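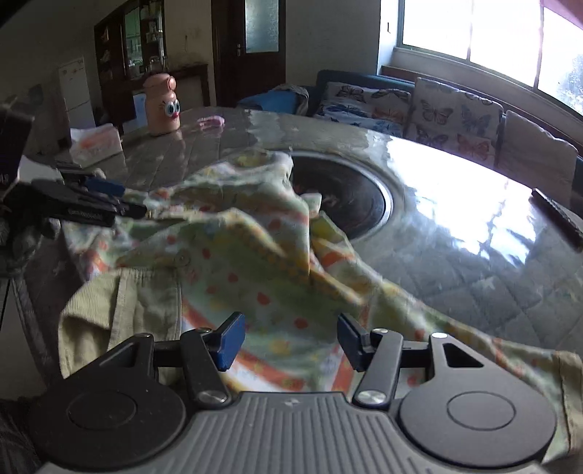 4.2 Effect of print coverage on drying time

Figure 3. Crumpled soft cloth with a printed pattern of red dots and orange stripes on a pale green and cream ground.

Domestic drying is usually modelled on flat, plain fabric hung from a line. Household textiles are seldom dried in that state. Many are left in folds over a rail or the back of a chair, and a large share carry a printed pattern. The present section considers whether the print has any measurable effect on the rate of water loss once folding has been allowed for.

Cloths were obtained from the Handmont household panel and sorted by print coverage, defined as the fraction of the face occupied by ink or pigment. Each cloth was washed at 40 degrees without softener, spun, and weighed before hanging. Weighing was repeated at intervals of 6 minutes until the mass was steady. Room air was held at constant temperature and humidity, with no forced draught. Plain cloths of the same weave and weight served as controls.

In the flat condition, cloths with high print coverage took up slightly less water than the controls and reached steady mass sooner. The drying curves had the same shape in both groups: a long period of constant loss, followed by a slower tail. The difference lay almost wholly in the starting mass. When the curves were scaled by initial water content they could not be told apart.

In the folded condition the spread between repeats was much larger. Inner layers stayed damp long after the outer layers had dried, and the tail of the curve grew to 19 per cent of total drying time. Print coverage explained very little of this spread. The number of overlapping layers was the stronger predictor, in agreement with the earlier Skultham trials on towelling.

Two limits should be noted. Coverage was measured on one face only, and the Narnura scale used for this purpose treats all inks alike, although thick pigment prints probably resist water more than dyes do. In addition, all cloths had been used before the trial, and their washing history was not recorded.

Search this journal
Advanced search

Shares 19 Comments 3

Related articles
Water uptake in worn cotton towels
Line spacing and indoor humidity in small flats
The Weerakoon method for measuring fold depth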